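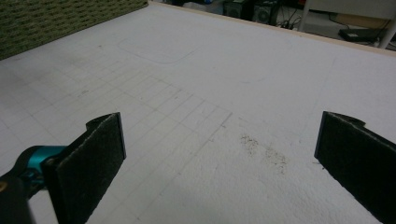
## 4. Fitting the heel insert

The Punora heel insert goes inside the boot, on top of the factory footbed. Set up the pair on a flat surface before you start. Leave both boots unlaced until step 5.

1. Pull the tongue forward and loosen the laces down to the second eyelet.
2. Take out any loose sock liner. Do not remove the factory footbed if it is glued down.
3. Slide the insert in, rounded end first, until it touches the back of the heel cup.
4. Press along the edges with your thumb. The insert should lie flat with no gap at the arch.
5. Put on the boot, lace it snugly, and stand with your weight on both feet.
6. Walk 20 steps on a hard floor. If the heel slips, move to the Skanitz thick insert and repeat from step 3.

**Note:** Sizes 13 and up need the long insert, sold separately. The standard one stops short of the arch in these sizes and will creep forward.

**Note:** Inserts made before December have a paper backing. Peel it off before step 3. Later ones have no backing.

**Caution:** Do not trim the heel end. Trim only at the front, following the printed line.

**Caution:** Do not dry the insert on a heater or in direct sun. Take it out of the boot and let it air overnight.

Replace the inserts after 500 miles of walking, or sooner if the foam stays flat when you press it. For Henare and Otbridge work boots, see Section 6 before fitting.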